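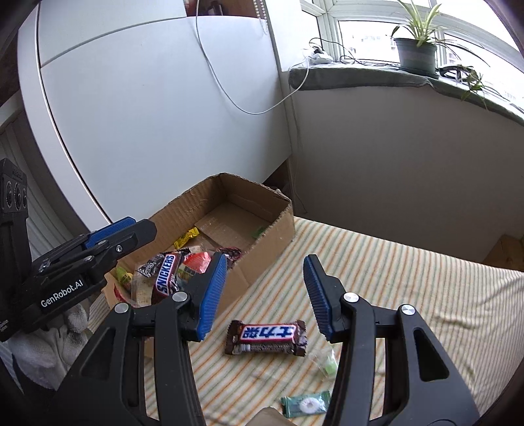 *Lesezeit: 2 Minuten*

21.05.2018, Pluketti, Handgreifer, Wartung und Einstellung

Heute beide Greifer durchgesehen. Anlass war der Eintrag von Bohdana Nechyporuk: Nullpunkt wandert, und beim Schließen kommt eine Backe früher an als die andere. Auf den ersten Blick sah alles normal aus, also doch der Reihe nach durch die Gelenke.

**Gelenke.** Alle Bolzen an den Fingern mit der Hand auf Spiel geprüft. Am ersten Greifer hatte der linke Finger außen leichtes Spiel, rechts keins. Sicherungsring abgezogen, Bolzen gereinigt, mit wenig Fett wieder eingesetzt. Danach lief der Finger freier, am Anschlag blieb ein kleiner Rest. Die Buchse ist vermutlich ausgeschlagen. Ersatz liegt bei Dretik, Artikelposition 198 auf unserer Liste, bitte zwei Stück mitbestellen.

**Pads.** Die blauen Rippenpads mit Isopropanol abgewischt, trocknen lassen, erst dann wieder gegriffen. Kein Silikonspray mehr in der Nähe der Pads, auch nicht für die Bolzen. Das Fett von Higuchi reicht dafür völlig. Ein Pad saß minimal schief auf dem Träger – gelöst, neu angelegt, Schrauben über Kreuz nachgezogen.

**Nullpunkt.** Vorgehen wie bisher:

1. Finger ganz öffnen, loslassen, Wert notieren.
2. Langsam schließen, bis sich die Pads berühren, nicht drücken.
3. Wert speichern, dreimal öffnen und schließen, erneut ablesen.

Encoder steht jetzt bei geschlossenen Fingern auf 1.648 und kommt nach dem dritten Durchgang wieder dort an. Der zweite Greifer brauchte zwei Anläufe, weil ich beim ersten Mal zu fest zugedrückt hatte. Der alte Wert im Skript ist überschrieben, Sicherung liegt im Ordner vom Januar.

**Griffprobe.** Als Prüfteile die Süßigkeiten aus dem offenen Karton, auf der gestreiften Decke. Der Snickers-Riegel ist gut geeignet, weil die Folie glatt ist und man sofort merkt, wenn ein Pad nicht sauber anliegt. Die kleinen Bonbons sind schwieriger: Auf weicher Unterlage drücken sich die Fingerspitzen leicht in den Stoff, und dann bekommt man Falten mit in den Griff. Also von oben kommen, weit öffnen, erst kurz über der Decke schließen.
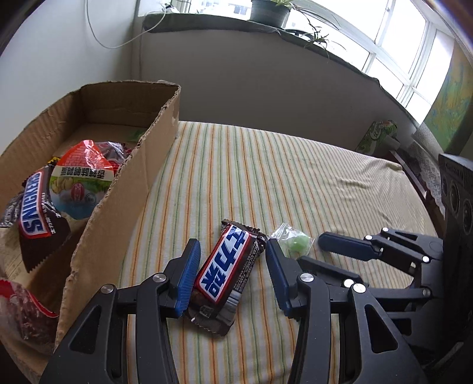
*Griffprobe mit beiden Greifern: Riegel zwischen den offenen Backen, linkes Pad dicht am Riegel, der zweite Greifer kommt von rechts.*

Beim Arbeiten mit beiden Greifern darauf achten, dass sich die Finger nicht verhaken. Die Aussparungen in den Armen sind breit genug, dass eine Fingerspitze hineinrutschen kann. Mir heute einmal passiert, ohne Schaden. Kiyoshi Nomura schlägt vor, immer erst mit der einen Hand anzufahren und die zweite seitlich warten zu lassen. Übernehme ich vorerst so.

Wartungsabstand steht im Plan von Gurerau mit bis zu 800 Zyklen. Für die Pads ist mir das zu lang, ich wische sie lieber nach jeder Sitzung ab. Für die Bolzen kann es so bleiben.

Offen:

- Buchse linker Finger, erster Greifer, tauschen, sobald Ersatz da ist
- Schrauben am umgesetzten Pad morgen noch einmal nachziehen
- Nullpunkt vor dem nächsten Einsatz kontrollieren und den Wert hier darunter eintragen
- Bohdana fragen, bei welchem Greifer das Wandern zuerst aufgefallen ist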